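Illent Tischzelle für zwei Arme, mit Regelheft und Einweisungsunterlagen

Hersteller: Stirbridge
Ausführung: drei Wände, Vorderseite offen, Montageschiene vorn
Innenbreite: 122 cm
Gewicht ohne Arme: 42 kg
Preis: 2.922 Euro zuzüglich Versand
Lieferumfang: Rahmen, Wände, Arbeitsplatte, Montageschiene, Regelheft, Vordrucke für Einweisung und Freigabe

Schön, dass Sie zu uns gefunden haben! Die Illent ist unsere Tischzelle für alle, die mit zwei leichten Roboterarmen an Alltagsgegenständen arbeiten und dabei gern eine klare Ordnung um sich haben. Sie steht inzwischen in Hochschullaboren, in Werkstätten und in ein paar sehr gemütlichen Hinterzimmern kleiner Firmen, und wir freuen uns über jede Rückmeldung, die von dort kommt. Vieles von dem, was Sie weiter unten lesen, stammt aus solchen Briefen und Anrufen.

Zur Zelle gehört von Anfang an ein Regelheft. Es hat 13 Seiten, und wir haben lange darum gerungen, dass es nicht mehr werden. Jolanta Wasilewska hat die erste Fassung geschrieben und pflegt den Text bis heute, inklusive der Vordrucke, die man sich kopieren und an den Rahmen hängen kann. Wer nur das Heft haben möchte, etwa für eine schon vorhandene Zelle, kann es einzeln bei uns bestellen.

Aufbau und Befestigung

Beide Arme sitzen auf einer durchgehenden Schiene an der Vorderkante und greifen von dort nach hinten in die Zelle hinein. Das hat sich für uns bewährt: Die Sockel stehen auf einer Linie, der Abstand zwischen ihnen lässt sich messen und ins Protokoll eintragen, und wer an der Zelle arbeitet, weiß immer, auf welcher Seite die schweren Gelenke sind. Bitte verschrauben Sie jeden Sockel fest und verlassen Sie sich bei der Aufstellung nie auf Klemmen, auch nicht für einen kurzen Probelauf am Nachmittag.

Für die Schraubverbindungen gilt das Anzugsmoment des Armherstellers. Wir geben hier absichtlich keinen eigenen Wert an, denn die Arme, die unsere Kundinnen und Kunden verwenden, sind sehr verschieden. Tragen Sie den Wert in das Einweisungsblatt ein, am besten gleich mit dem Namen der Person, die ihn nachgesehen hat. Nach dem ersten Betriebstag wird nachgezogen, danach bei jedem Umbau.

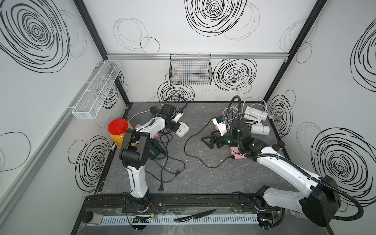
Zwei Arme auf der gemeinsamen Frontschiene, mit Leitungen im Arbeitsbereich

Kabel sind das Thema, zu dem uns die meisten Fragen erreichen, und wir sprechen gern und ausführlich darüber. Ein Arm zieht seine Leitungen durch jede Bewegung mit, und zum Greifer hin braucht er eine Schlaufe, die in keiner Stellung stramm wird und die in keiner Stellung unter ein Gelenk gerät. Fahren Sie deshalb vor der Freigabe alle Endlagen langsam ab, erst links, dann rechts, dann beide gemeinsam, und schauen Sie dabei nur auf die Leitungen. Wo eine Schlaufe den Nachbararm berühren kann, wird sie neu gelegt. Das kostet eine Viertelstunde und spart Ihnen vermutlich einen Greiferanschluss.

Anders ist es mit Kabeln, die zu den Gegenständen auf dem Tisch gehören. Stecker, Netzteile und lose Leitungen sind in vielen Aufgaben ja selbst das Werkstück, sie sollen gegriffen, gelegt oder gewickelt werden. Das Regelheft unterscheidet darum zwischen Versorgungsleitungen und Werkstückleitungen. Versorgungsleitungen werden geführt und befestigt. Werkstückleitungen dürfen frei liegen, sie bleiben aber während der gesamten Aufgabe spannungsfrei, und das gilt ohne Ausnahme auch für Verlängerungen und Mehrfachsteckdosen, die als Gegenstand auf dem Tisch sind.

Regeln für den Arbeitsbereich

Eine Zelle mit drei Wänden ist zur Vorderseite hin offen, und das muss in Ihre Risikobeurteilung hinein. Wir liefern Ihnen Maße und Zeichnungen, die Beurteilung selbst kann Ihnen kein Hersteller einer Einhausung abnehmen. Als Gliederung empfehlen wir den Weg über EN ISO 12100 und für die Arme und ihre Integration die Teile der EN ISO 10218. Wenn Sie damit zum ersten Mal zu tun haben, nehmen Sie sich ruhig Zeit und holen Sie Ihre Fachkraft für Arbeitssicherheit schon beim Aufbau dazu, das Gespräch wird am offenen Rahmen viel einfacher als später am Schreibtisch.

Für den Alltag steht im Heft Folgendes:

Während die Arme freigegeben sind, bleibt jede Hand vor der Montageschiene.

Umgeräumt wird nur im gesicherten Halt. Wer umräumt, sagt es laut an, und wer am Bedienplatz sitzt, bestätigt es ebenso laut.

Der Not-Halt liegt am Bedienplatz in Griffweite und wird zu Schichtbeginn geprüft. Das Ergebnis kommt ins Protokoll, auch wenn alles in Ordnung ist.

Lange Haare werden zusammengebunden, Schals und Umhängebänder bleiben an der Garderobe.

Jede Aufgabe hat ein Gegenstandsblatt. Darauf steht, welche Dinge auf der Arbeitsplatte liegen dürfen und aus welchem Bereich der Arm sie greift.

Eine neue Aufgabe wird zuerst mit verringerter Geschwindigkeit gefahren, mit einer zweiten Person neben der Bedienung.

Das Gegenstandsblatt verdient noch ein paar Sätze mehr. Anfangs war es nur eine Zeile im Protokoll, und dann kam eine lange Mail von Lucyna Chmielewska, die unsere Schulungen hält und nach einem Kurs im Juli fand, dass man einem Haushaltsgerät mit Kabel mit einer einzigen Zeile nicht gerecht wird. Sie hatte recht. Jetzt gibt es für jedes Gerät ein Feld für die Griffstelle, eines für die Lage des Kabels zu Beginn und eines für die Frage, ob das Gehäuse einen Klappgriff oder ein anderes bewegliches Teil hat. Gerade Klappgriffe können beim Anheben nachgeben, und dann hängt das Gerät plötzlich ganz anders im Greifer, als man es geplant hatte.

Bei Geräten, die dicht beieinander liegen, kommt die Reihenfolge dazu. Liegt ein Kabel über dem Kabel des Nachbarn, wird das obere Gerät zuerst genommen, so einfach ist das auf dem Papier! In der Praxis sieht man die Kreuzung von vorn oft schlecht. Eine Kamera am Handgelenk hilft da sehr, und wir raten dazu, vor dem ersten Griff einen Überblick aus der Greiferposition anzusehen und mit dem Gegenstandsblatt zu vergleichen.

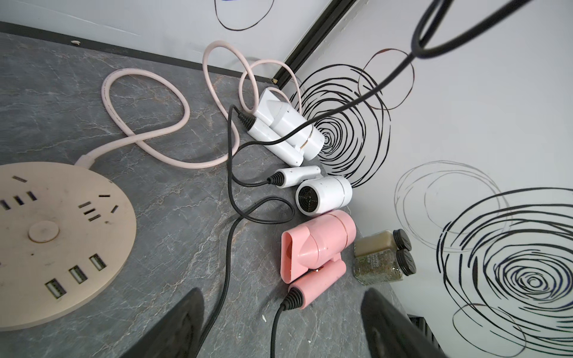 Blick vom Greifer in die Ecke: Haartrockner mit Anschlussleitungen, daneben zwei Gewürzgläser

Glasgefäße bekommen in unserem Heft einen eigenen Abschnitt. Legen Sie für jedes Glas eine obere Greifkraft fest und prüfen Sie sie zuerst an einem leeren Gefäß derselben Sorte. Geht doch einmal etwas zu Bruch, wird die Zelle angehalten, gesichert und vollständig geräumt, ehe weitergearbeitet wird. Splitter wandern gern unter die Schiene, also bitte auch dort nachsehen, und die Greiferbacken mit einem feuchten Tuch abwischen, bevor jemand sie anfasst.

Wände und Arbeitsplatte

Die Wandflächen können mit einem eigenen Motiv bedruckt werden, und die Arbeitsplatte gibt es in mehreren Dekoren. Das ist erfreulich für alle, die mit wechselnden Hintergründen arbeiten. Für die Regeln bedeutet es eine Kleinigkeit: Bodenmarkierungen für den Greifbereich müssen sich auf dem gewählten Dekor gut abheben. Auf einer dunklen Platte nehmen Sie helles Band, auf einer hellen dunkles, und beim Wechsel des Dekors wird die Markierung neu abgenommen. Drahtkörbe für Kleinteile lassen sich an den Wänden anbringen. Halten Sie sie aus dem Schwenkbereich der Ellbogen heraus und fahren Sie nach dem Anbringen die Endlagen noch einmal ab.

Prüfung und Unterlagen

Für die Wiederholungsprüfung liegt ein zweiseitiger Vordruck bei. Er umfasst Schraubverbindungen, Rahmen, Leitungen, Not-Halt und Beschilderung. Den Abstand der Prüfungen legen Sie selbst in der Risikobeurteilung fest, und nach einem Zusammenstoß der Arme wird in jedem Fall geprüft, auch wenn äußerlich nichts zu sehen ist. Wer schon mit dem Protokollbuch Kundus arbeitet, kann die Vordrucke dort einheften, die Lochung passt.

Die aktuelle Fassung des Regelhefts trägt den Stand 20. April 2026. Kundinnen und Kunden mit einer älteren Fassung bekommen die neue kostenlos, eine kurze Nachricht mit der Seriennummer genügt.

Zubehör

Seitenkorb aus Drahtgeflecht, schwarz oder weiß
Kabelkanal gelocht, Meterware
Markierband hell und dunkel
Wandmotiv nach Vorlage
Einweisungstag vor Ort mit Lucyna Chmielewska, Termine auf Anfrage

Die Lieferung übernimmt die Spedition Wainwright bis zur Bordsteinkante. Für das Hineintragen planen Sie bitte zwei Personen ein, und messen Sie vorher die Türen aus, denn der Rahmen kommt vormontiert. Fragen zum Regelheft beantwortet Jolanta Wasilewska, alles zu Bestellung und Dekoren läuft über unser Kontaktformular.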